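Bench notebook, Jesinbridge shop
18/01/2019

OK so this one's going to be long, because I had three coffees and I want to get it down before I forget which run was which.

The question on the whiteboard is still Ourania's: "could you leave it alone with the kitchen yet?" My answer at lunch was no. My answer tonight is no, but I'm less grumpy about it.

Drinks corner first. Vara is what we're calling the two-arm controller now (the old name was terrible, I'm not writing it here). The chore is plain enough: get at the cup, deal with the lid, pick up the spoon, put the spoon somewhere sensible, and don't knock the glass over. A six-year-old does this while talking about dinosaurs. Vara takes 221 seconds on a good run, and I timed myself at a lazy 9 or so, with one hand, looking at the clock.

Most of that time is the arms being polite to each other! Both of them want the same patch of air over the cup, so one comes in, the other backs off, the first one decides that's suspicious and backs off too. I turned the clearance margin down before the afternoon runs and that helped a lot. It also made me stand closer to the stop button than I'd like. 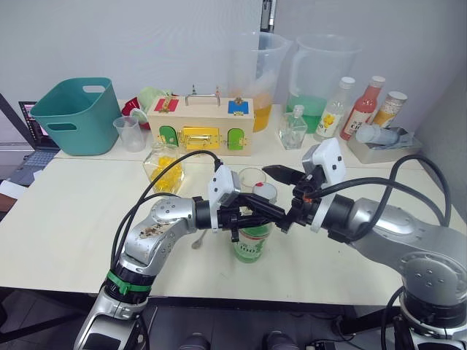 The spoon is the thing that keeps me up. Flat on a table there's hardly anything to grab, and the fingers are fine on big stuff with sides and hopeless on anything that lies down. I tried the trick from the Gratesari notes, where you push the handle toward the table edge and pinch it there. Worked twice, then sent the spoon onto the floor four times running. Ourania says use a lip on the table. I say then it isn't a kitchen anymore, it's a fixture, and we went around on that for a while (she's probably right for the shop-floor version, where you can bolt down whatever you like).

Pouring: didn't try it. I know it's on the list. I want the wrist to stop twitching first, it still does that little shiver when it settles, and I'm not mopping tonight.

Latches and little doors: a hook I'd trust it with, a hasp I would not. It finds the thing OK but then pulls straight at itself when it ought to swing. Same bug as the cabinet handle back in September, I'd bet money on it. Look at run 191 in the log if you want to see the force trace go straight up like a flagpole.

Cloth: ha. No.

Antoniadis want a one-page answer on which chores are close. I'd put down fetching and setting down solid objects, taking lids off if they're loose, and sorting bottles upright in a tray. Everything with a spoon, a rag or a hinge goes in the "ask us later" column.

To do:
- put the margin back up before anyone else runs it
- rubber on the fingertips, the softer kind, 2 mm
- rerun the lid job with the lamp off
- find out who has the good calipers
- log is at entry 1828, start a new file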